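Fourteen trailers. I counted, because somebody had to. Suvinlow isn't out until February and there are already 14 separate bits of it online, if you include the teaser for the first teaser, which I do.

I was looking forward to this one. Hendrik Kruger made Mirnuncombe for next to nothing and it's still the best thing I've seen in a half empty cinema. No trailer at all for that, just a poster and a time. Went in knowing the title. Came out and missed my bus.

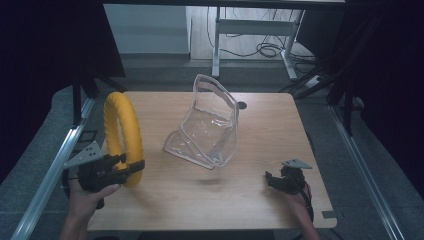 Now I know the lighthouse burns down. I know Rhea Sarmiento's character has a sister, and that the sister lies about the boat. Didn't go looking for any of it — it was in the ad before a recipe video.

The studio will say people want this. Maybe some do. The last clip had 1,746 comments when I looked and a good few were begging them to stop. One bloke had worked out the whole plot in order, and I think he's probaly right.

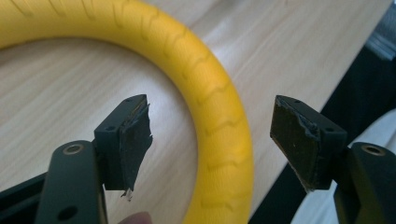 Page last changed: 20 November 2020

Ariel Tolentino wrote a piece defending long trailers, saying tickets cost too much to gamble on. Fair point, that. But a decent two minutes does the job. Give me the mood, give me one good line, show me Sarmiento's face and go away. I don't need the third act to decide on a night out.

And the critics (me too, yes) post every clip becuase it's an easy headline. I've stopped. No more Suvinlow on here till the review. Will still be there opening night, annoyed, near the back.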